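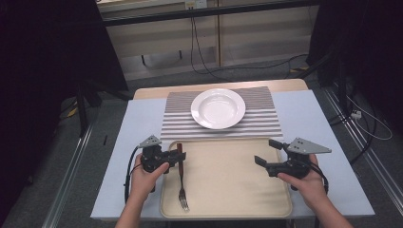

Open Lab Sunday at Firberg: Setting the Table, Slowly

Sunday, August 2, 2026

I drove 2 hours to Firberg to watch students move a fork. I'd like that on the record before my brother-in-law tells it his way.

The occasion was the summer course's open lab, run out of the old Ackermann building, which used to sell carpet and still smells like it wants to. Parking is behind the tire place. Follow the paper arrows until they stop, then follow the people with backpacks. Admission was free, coffee was not.

The course project is called Cakum. Students teach a pair of robot arms to lay a dinner table, and the teaching is done by hand: you take a gripper in each fist, do the chore yourself, and the recording goes into the pile the robot will learn from. Placemat, plate, tray, fork. That Sunday the pile stood at 446 recordings. The target for the end of term is 563, a number that Eglė Jankauskaitė, who teaches the course, defended to me at some length and with a marker. I nodded through most of it.

The table station

The best spot was at the corner of the table with the striped placemat, where you could watch over a student's shoulder. Picking up a fork with black jaws in place of fingers is a humbling sight. The handle is dark, the tray has a raised lip, and the grippers each trail a cable that wants to be part of the meal. People who have fed themselves for twenty years suddenly move like they're defusing something.

There are rules. No talking to the person recording. No resting your elbows. If you drop the fork, you say "drop" in a flat voice, put everything back and start again. I heard "drop" a good deal. By lunch one of the younger visitors was saying it to his sandwich.

Visitors got a turn after noon, on a practice setting that doesn't count toward the total, a decision I came to respect. I was given two tries. On the first I nudged the plate. On the second I got hold of the fork, felt tremendous, and then could not work out how to let go of it gently. The student helping me said it was "useful to see." She did write something down.

The rest of the building

Upstairs was the Fulteck room, where last year's class left its project, a sorting machine for buttons. It runs for 5 minutes and then needs a rest, same as me. The students are fond of it and the labels on it are very rude about the motor.

At three there was a talk on why clumsy recordings get thrown out and slow ones don't. This was the part I'd drive back for. Jankauskaitė showed good and bad attempts next to each other, and once she pointed out the hesitations I saw them everywhere, including in the man pouring the coffee.

Questions ran long. Somebody asked when the robot would do the dishes. She has obviously been asked before.

If you go

The next open lab hasn't been set. The course itself starts again next June, and the sign-up sheet by the door was already onto its second page. Wear a sweater, the air conditioning is set for the computers. Bring cash for the coffee and skip the muffins. Kids are welcome at the practice table and are much better at it than you will be.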